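关于校对这份活儿，大家常问我的那些事

最近更新：十一月

邮箱里的问题越攒越多，很多是重复的，我就挑了问得最勤的放在这一页。写信之前先翻翻，没准你要的答案已经在了。翻完还有想问的，照样欢迎来信！我回得慢，但会回。

你到底是做什么的？

自由校对，主要接中文书稿，也接一些译稿。长期合作的出版方是Zaretura，他们出游记、园艺书和一套一直没出完的民间故事。另外每季给Venier看一本会员刊物，薄薄的，错别字倒是一点儿不少（编辑看到这句别生气，你们自己也这么讲）。我不写书，不做排版，也不代人投稿，这类邮件我只能回一句抱歉。

你是怎么入行的？

稀里糊涂入行的。我原先在Skirik镇上的一家书店上班，负责写新书推荐卡，写着写着就开始挑书里的错，挑完还忍不住给出版社写信。大部分信石沉大海，只有Zaretura的Marion Chisholm回了，回信里附了一章样稿，问我愿不愿意试试。那一章我看了整整一个周末，交过去的时候改得满纸红，她打电话来，说其中一半都不该改。我脸红得要命，不过第二章她还是寄来了。

不该改的那一半是什么？

都是作者的口气。有人爱用短句，有人一段话里连着三个“那么”，我当时觉得别扭，就顺手给人家理顺了。理顺之后读起来像说明书。现在我给自己立的规矩是：错的改，存疑的问，看不惯的放过去。第三条最难，到今天我还会手痒。

校对和编辑有什么区别？

各家的分法不一样，我只讲我这边的。编辑看的是这一章该不该放在这里、人物怎么突然换了脾气、作者是不是把同一个笑话讲了两遍。我进场的时候这些都该定了，我管的是字、标点、人名地名前后统一、数字对不对得上、目录和正文的标题是不是一回事。当然也有越界的时候。有一回我看到主人公的姑妈在第四章去世，第九章又在厨房里炖汤，这种事你说归谁管？我在旁边画了个大大的问号，Marion第二天就打电话来了。

一本书你要看几遍？

三遍。头一遍慢慢读，逐字对，只管字和标点。第二遍专门查统一，我会边读边做一张单子，人名、地名、年份、“的地得”的特殊用法、作者偏爱的写法，全记上去。第三遍换个环境快读，当个普通读者，这一遍往往能抓住前两遍怎么也看不见的东西，比如封底作者名字少一个字（真有过，封底！）。

一天能看多少？

状态好的时候，上午两个时段，下午一个时段，中间必须离开桌子走走。再多就不行了，眼睛还在字上滑，脑子已经在想晚饭。我最得意的一单是21天交了一本很厚的游记，交完以后睡了两天，从此再也没答应过那么赶的稿子。有人告诉我他一天能看一整本，我佩服，但我不敢把自己的名字签在那种稿子上。

你在纸上看还是在屏幕上看？

都用。第一遍在纸上，我这个人在屏幕上就是容易漏，换过大字号，换过底色，都没用。第二遍查统一要靠搜索，当然得在电脑上。第三遍随便，看天气，天好我就带着打印稿去河边。

纸上标记我分颜色：红笔是确定的错，铅笔是要问作者的，荧光笔专门留给人名和数字，第二遍回头找的时候一眼就能看到。我试过更复杂的配色，用过五种，结果做到半本书已经忘了紫色代表什么，只好从头再来。颜色少一点，日子好过一点。

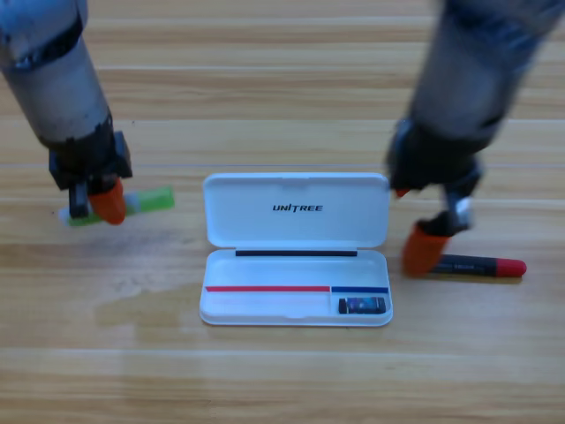

还有人问要不要学那套标准的校对符号。要学，花一个下午就够了，往后跟谁合作都用得上。不过交稿之前最好问清楚对方收不收手写稿，现在很多地方只要电子批注，那你就得把纸上的东西再誊一遍。誊的时候别偷懒，我常在誊第二遍的时候发现第一遍改错了。

最容易漏的错是什么？

标题！大家都盯着正文，标题字大，反而滑过去了。其次是图注，再其次是每页开头的第一行和末尾的最后一行。还有成对的东西：引号只有前半个，括号开了不关，注释编号从12直接跳到14，那条13不知道去哪儿了。我现在看注释会单独过一遍，只看编号，别的什么都不看，很枯燥，可是每次都有收获。

电脑的拼写检查不能代替你吗？

能代替一部分，我自己也开着，不开白不开。“在”和“再”、重复的字，它抓得比我快。可是它不知道Kirsty Swanson在第二章姓Swanson，到了第七章怎么就成了Swenson；它也不觉得一个人早上七点出门、走了三个钟头、八点到达有什么问题。（顺便说一句，Kirsty是真人，她那本苔藓笔记是我校的，她自己把自己的姓打错了，我们俩在电话里笑了半天。）

遇到作者不肯改怎么办？

那就不改。我把理由写在旁边，写清楚，语气客气，决定权在人家。Gregor Halliday写民间故事，坚持要把“海豹”在同一篇里写成三种叫法，因为三个村子的老人就是这么叫的。我提了一次，他回了我两页纸，两页！我读完服气了，还学到不少东西。后来我在统一单子里给他单开了一栏。

怎么收费？

按字数算，看稿子的难易浮动。译稿、注释多的稿子贵一些，短小的会员刊物便宜一些。价格我不公开写，你把稿子的开头发我看看，我给你报个数，不合适咱们也不伤和气。起步的稿子我希望不少于3000字，太短的我光是熟悉作者的习惯就要花掉大半时间，对你也不划算。

学生论文接吗？

错别字和标点可以看，论证和观点我一个字都不碰。请先征得导师同意，再把同意的邮件转给我。以前我没提这个要求，闹过一次不愉快，细节就不讲了。

能加急吗？

看月份。春天和初秋可以商量，十一月基本没戏，大家都想赶在年底前出书，我这儿的稿子排得满满的。真急的话可以找Blair Paterson，他校得细，脾气也好，科技类的稿子比我强得多。你就说是我介绍的。

我也想做校对，从哪里开始？

先拿一本你喜欢的书，慢慢读一章，把觉得不对的地方都标出来，然后逐条去查。注意是逐条查！查字典，查用法，查那个地名到底怎么写。你多半会发现好些“错”是自己记错了，这个过程挺打击人的，我到现在还每个月被打击几回。

然后去找真稿子。社区刊物、朋友的小册子、学校的活动手册，都行。我第一年一共发出去47封自荐信，回信的少得可怜，有一封还是自动回复。Kirstin Ritchie跟我差不多时候起步，她的办法聪明多了：每封信里都附一页自己校过的样张，改前改后放在一起，对方一看就明白。我要是早点学她，那一年能省下好多邮票钱。

需要考证吗？

找我的人从来没要过证书，都是先试一章。不过各地情况不同，想进出版社坐班的话，最好直接问招人的那边。系统地上一门课肯定有好处，我后来也补了一门晚间课，每周二晚上，才知道自己有多少毛病是野路子带出来的。

推荐什么工具书？

一本大部头的语文词典，一本标点用法，再加一本你所在领域的专名手册，买新版的。旧版也别扔，遇到作者引用老书，旧版有时候反倒管用。我那本词典的书脊早裂了，胶带粘了又粘，舍不得换，里头夹满了我自己的条子。

校对久了，还能好好看闲书吗？

头两年不行，看小说像在上班，看菜单也像在上班，跟朋友吃饭老忍不住指给人家看。后来慢慢好了。我的土办法是看闲书的时候手里不拿笔，一支都不拿，身边也不放。听书也管用，听不见错别字嘛！

你自己的网页上有错别字，知道吗？

知道，肯定有。自己写的东西自己是看不出来的，这一页我读过好多遍了，还是不敢打包票。看到了请来信告诉我是哪一段，我改，并且真心谢谢你。上个月有位读者一口气挑出四处，其中一处就在讲“标题最容易漏”的那个标题里。

怎么联系你？

写邮件最好，地址在页面最底下。请写明稿子的字数、类型和你希望的交稿时间，附上开头的几页。电话我一般下午四点以后才接，上午手机放在另一个房间，响了也听不见。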